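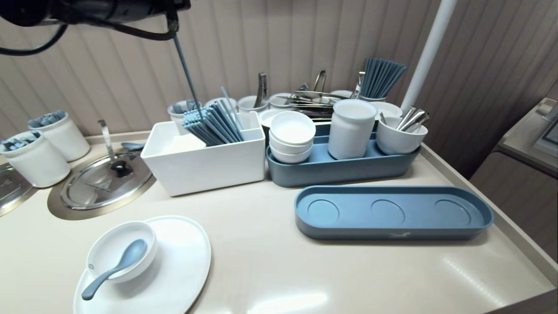 Fidcombe, Saturday, late

Chopsticks all day, then. I've got the Moffat gripper back on the arm after a week with the Wamberg one and I'd forgotten how different they feel, even though on paper you'd struggle to tell them apart. The Wamberg is lovely on bowls and useless on anything thinner than my finger (it pinches, the stick swivels, off it goes under the cabinet). The Moffat will at least hang on to one, hanging pretty much straight down over the white bin, and I was so pleased I made a cup of tea about it.

Getting one stick and leaving its neighbours alone is another matter. They lean on each other in there, and from the head camera they're all the same grey-blue, so half the time I'm guessing which tip belongs to which end. I did 40 goes before lunch and got 22 I'd call clean. Wamberg managed nine out of the same number on Thursday, so there's my answer for sticks, I suppose!

We use cookies to remember your preferences. Accept all | Manage settings

After lunch I went over to the plate and the little bowl. Fingers open, come down either side, close, lift. Sounds like nothing. I had the closing force far too high to begin with and got a horrible squeak, so I dropped it a notch and then another, and the squeak stopped. Must write the number on the sheet before I forget it again.
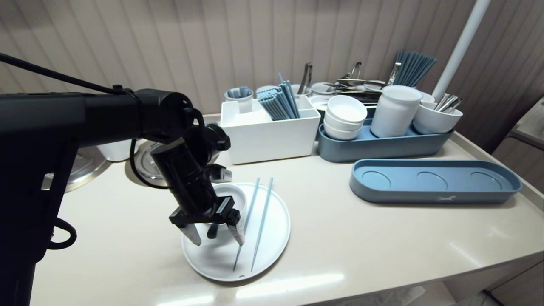
Trevevis rang in the middle of all this and said they'd never bother swapping grippers, they'd stick with one and change the fingertips, and had I tried softer pads on the Wamberg before giving up on it? I hadn't. Bit annoying, as it's a good question. So tomorrow it comes back out of its box, with the rubber pads this time, and another 40 goes at the sticks. The cable wants a proper clip as well, it's looping about all over the place.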